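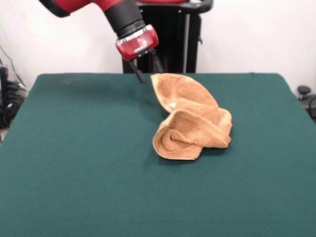 Imance Linen Desk
Ticket 810
Category: Textiles / towels
Item: Nirnetti terry towel, tan-orange
Location: Bashir, folding table (green felt top)
Priority: Low
Status: Closed, with follow-up

Summary
Towel does not fold square. Loose threads at one corner. Lint on the felt.

Original report
Towels from the Nirnetti batch no longer fold to a clean rectangle. When the long edges are matched, the short edges miss each other, and the finished fold has a lip along one side. The stack leans. One towel is worse than the others and also has threads coming out at a corner. It has been set aside and is the one this ticket refers to. The batch is 49 towels, all the same color. Wash program has not been changed. Please advise whether to keep folding, rewash or withdraw.

Desk reply, 9:10
Before anything is rewashed, please confirm:
Which drying program was used, and whether the load came out at the end of the cycle or was left in the drum.
Whether the hem at the short end curls when the towel is laid flat and smoothed by hand.
Whether the threads are loops pulled from the pile or ends from the hem stitching. These are handled differently.
Do not pull or cut any threads yet.

Site reply, 9:50
Dryer is the Fusen, cotton program, high heat. The load was left in the drum overnight and taken out on Sunday morning. The hem curls. It lies flat under the hand and rolls back when released. The threads come from the end of the hem at the corner. Pile next to it feels intact.

Desk reply, 10:15
Two separate faults, probably related. The curl and the bad fold suggest uneven shrinkage. The woven band across a towel is flat weave and the rest is looped pile, and the two do not take heat the same way. If the band tightens more than the pile, the end of the towel is drawn in and the hem rolls. A towel in that state cannot be folded square by matching edges, however carefully it is done.

To check for this, hang the towel freely and look at the band. It should run without puckers. Then lay it flat and measure the width at the band and again at the middle of the towel. Leave it unpressed for both steps.

Site reply, 11:05
Done. Widths do not match. The towel is 2 cm narrower at the band than at the middle. Same check on another towel from the stack gave a smaller difference, within what we would normally ignore. 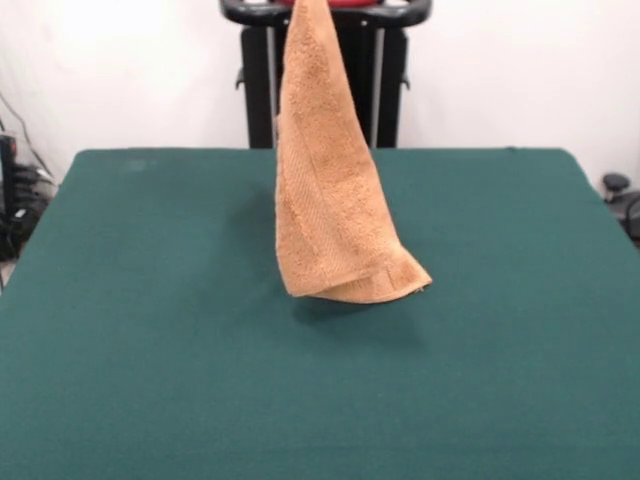
Towel hanging free. Hem rolled at the bottom, loose threads at the right-hand corner.

Desk reply, 11:30
Measurement noted. That is enough to explain the fold. The hem roll is consistent with it, although a towel hung from one end will curl somewhat in any case, so the flat measurement is the one that counts.

Procedure for the towel set aside:
1. Trim the loose threads at the corner level with the hem. Use small scissors. Do not pull.
2. Check the hem stitching for a hand's width either side of the corner. If a stitch is open, stop and send the towel to mending first.
3. Wet the towel through in cool water and spin on low. No softener.
4. While damp, lay it flat and pull the band outward from both sides at the same time, working along its length. Firm pressure, no jerking.
5. Smooth the hem with the palm and let the towel dry flat overnight. It should not go back in the dryer at this stage.
6. Measure again at the same places.

On the lint: the felt holds terry fibers and gives them back to the next item. Brush the table top with a stiff clothes brush in one direction, far edge toward the near edge, before the next session. A lint roller also works but leaves adhesive if the sheet is old. The lighter, mottled area toward the back left of the felt is a surface mark or wear. Brushing may not change it and there is no need to treat it with water.

Site reply, 15:20 (next working day)
Steps 1 to 6 complete. No open stitches found. Threads trimmed. The width difference is down to a few millimeters. Hem still lifts slightly at the trimmed corner and lies flat elsewhere. Towel folds square in thirds, and passable in half. Felt brushed – a fair amount of orange lint came off, and the mottled patch is unchanged.

Is the thirds fold acceptable for the shelf? The label ends up on the outside if it is done the usual way around.

Desk reply, 15:45
Thirds is acceptable. Start with the label side facing up and bring the labeled edge in first, so that it finishes inside the fold. The band should then sit across the front. Please use the same fold for the full batch, as mixed folds will lean even when every towel is in good order.

Settings change for Nirnetti terry on the Fusen: medium heat, remove at cycle end, shake out each towel once by the short edge before it goes on the table. Towels left in the drum and found creased should be dampened and dried again on low. Folding them as they are will only set the curl.

Resolution
Uneven shrinkage at the woven band, high heat the likely cause. Band stretched damp, towel dried flat, returned to stock. Corner threads trimmed, hem sound. Felt brushed. Dryer setting changed.

Follow-up
Repeat the band and middle measurement on this towel after 2 more washes. If the difference returns on medium heat, withdraw it to cleaning cloths and open a new ticket against the batch. Quote 810.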